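第4章　首次启用：给洗衣机接上 Dirnum 软水筒

终于到了最有意思的一章！前面几章讲的是选位置、量管径，从这里开始，水真的要流过软水筒了。第一次装的朋友不用紧张，整套动作做过一遍就会记住，第二次连手册都不用翻。

4.1 开始之前

请先确认包装内的物品齐全：软水筒主体、进水软管、出水软管、平垫圈（另附备用）、旁通阀、再生盐漏斗、硬度试纸。垫圈很小，常常粘在泡沫盒的底部，倒出来找一找。

工具方面，准备一把活动扳手、一个能装 4 升水的桶和一条旧毛巾就够了。生料带用不上，接头全部靠垫圈密封，缠了反而容易拧歪。

注意：本产品只接冷水。热水会损伤筒内的树脂，而且这种损伤无法恢复。

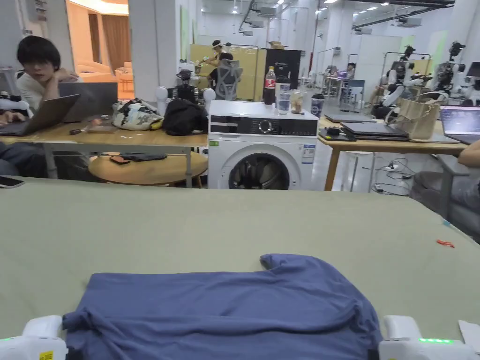 图 4-1　台面上的T恤与后方的滚筒洗衣机

4.2 连接水路

1. 关闭洗衣机的进水龙头，再让洗衣机空转一次进水程序，把管内余压放掉。
2. 用毛巾垫住接口下方，拧下洗衣机原来的进水管，管里的残水倒进桶里。
3. 把旁通阀装到龙头上，先用手拧到底，再用扳手加四分之一圈。
4. 接上进水软管。软水筒侧面的箭头表示水流方向，箭头尾部的一端接龙头。
5. 接上出水软管，另一头接洗衣机背后的冷水口。
6. 把软水筒竖直靠墙放好，两根软管都要留出自然的弧度，不要打折。

提示：洗衣机脱水时会有轻微位移，软管拉得太紧，接头迟早要渗水。我们的安装顾问 Gerd Hamann 的习惯是装好后把洗衣机左右各推一下，看软管有没有绷直。这个办法很土，但特别管用！

注意：拧紧塑料接头时不要用蛮力。渗水多半是垫圈放歪了，拆开重放即可，继续加力只会把螺纹拧坏。

4.3 冲洗树脂

新树脂在储存期间会带一点颜色，第一次出水偏黄属于正常现象，对人和机器都没有害处，但不应该进到衣服里。

1. 旁通阀转到“冲洗”位。
2. 缓缓打开龙头，开到一半为止。
3. 等 11 分钟。这段时间正好检查每一个接头，用干纸巾沿着接缝擦一圈，纸巾上有水印就说明要重新拧。
4. 用桶接一点出水看看，清澈无色就可以关龙头；仍然发黄就再冲一会儿。
5. 旁通阀转到“运行”位。

4.4 测硬度，调洗涤剂

这一步很多人想跳过，千万别！软水的好处有一大半要靠减少洗涤剂才能体现出来。取一条试纸浸入出水，按包装上的时间等待，再与色卡对照，把读数写在手册末页的记录表里，旁边再记一个旁通状态下的读数，两个数放在一起看特别有成就感。
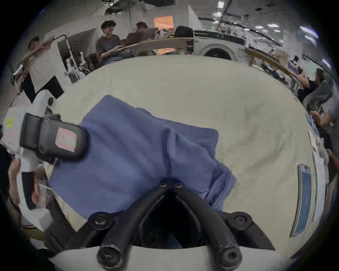

洗涤剂的用量要从低往高试，先按瓶身推荐量的一半来，连洗几次再决定要不要加。判断的依据是衣物晾干后的手感和有没有白色残留，颜色深的、蓝色的棉布最容易看出来。不过布料别揉着看：像图里这块蓝布，堆着柔软的褶皱，中间还有一道颜色更深的折棱，明暗全混在一起，残留和阴影很难分清。把布抖开，平铺在窗边，从侧面看表面，再用手背轻轻擦过去。如果还有发硬的地方，先查漂洗程序，再考虑洗涤剂。

毛巾的变化来得慢一些。以前用硬水洗过的毛巾，纤维里还留着旧的水垢，要多洗几回才会慢慢松软起来，请给它一点时间。

4.5 再生

树脂吸饱钙镁之后需要用盐水再生。出厂设置为每处理 2000 升水提醒一次，届时筒顶的指示片会翻到红色。水特别硬的地区，提醒之前手感就可能变差，可以提前再生，对树脂没有坏处。

1. 关闭龙头，旁通阀转到“再生”位，泄掉筒内压力。
2. 拧开顶盖，插上漏斗，倒入再生盐至刻度线。
3. 盖回顶盖，确认密封圈上没有盐粒。
4. 将出水软管移到桶里或地漏处，龙头开到四分之一，让水慢慢流过。
5. 流出的水尝不出咸味之前不要接回洗衣机。不想尝的话，用附带的试纸看也一样准。

注意：请使用颗粒状再生盐。食用细盐含有抗结剂，会堵住底部的滤网。

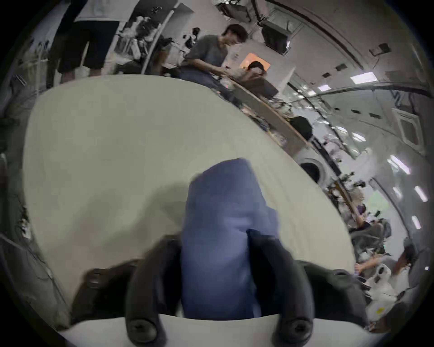
再生结束后，把旁通阀转回“运行”位，再按一下筒顶的复位钮，指示片翻回白色。复位钮要按到有“咔”的一声，按浅了计数不会归零，下次提醒就会提前到来。

再生盐开封后容易结块，放进有盖的罐子里，离洗衣机远一点，那边湿气重。已经结块的盐敲碎了照样能用。

4.6 常见情况

洗衣机进水变慢：先清洗旁通阀里的滤网。滤网在阀体下方的小盖后面，用手就能旋开，冲掉沙粒后装回。

出水读数没有下降：检查箭头方向，再看旁通阀是不是停在两个位置中间。

泡沫太多：恭喜，水已经变软了！继续减少洗涤剂。

长期不用：外出超过一个月，请关闭龙头，放空筒内的水，旁通阀留在“冲洗”位。冬天放在没有暖气的房间里时，尤其是一二月，务必放空，结冰会撑裂筒体。

回家重新启用时，从 4.3 开始做即可。更换树脂的方法见第 63 页。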